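# About Darura

Darura is a small company that tests grippers, robot arms, wrist cameras and controllers for other companies. We do not build robots and we do not sell them. Customers come to us when they must choose between two or three products and the data sheets do not give the answer.

## How we started

Zhiqiang Jia and Anel Mokoena worked together at Stitside, where they had to select a gripper for a line that handled small electronic parts. The first one they bought was strong but could not enter a narrow space. The second one could enter but it dropped the parts. After this experience they started Darura, in one room with one arm, and the first paid comparison was finished in December of the same year.

## What we do

A normal comparison takes 10 working days. We mount each gripper on the same arm, with the same camera position, and repeat the same task until we have enough attempts to say something useful. For fingers and fingertips this is usually 3000 cycles. The customer receives all the results, also the bad ones, and the settings we used, so that their own engineers can repeat the test.

We also compare controllers. In the Gu project we ran one arm with two different force control programs, and the difference was bigger than the difference between the grippers. We now ask every customer which controller they have before we give a price.

## Our test tasks

We prefer real objects to plastic blocks. Old desktop computers are very good for this work. There are cables, clips, metal edges and little room for the fingers, and a camera on the wrist must see past the gripper into the case. Jukinby, our longest customer, asked us for a full set of tasks on Dell towers, and this set is now the one we use most often.
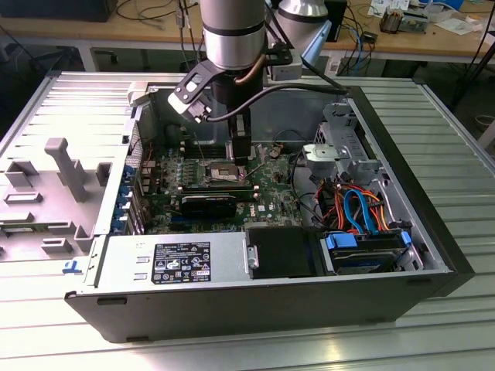 ## Work with us

Please write to us with the name of the gripper or arm, the weight of the part and one photo of the place where it must work. A first study costs 995 dollars, and transport of your equipment is not included. We have completed more than 85 comparisons, and Anel answers all technical questions herself.

Page updated September 27, 2018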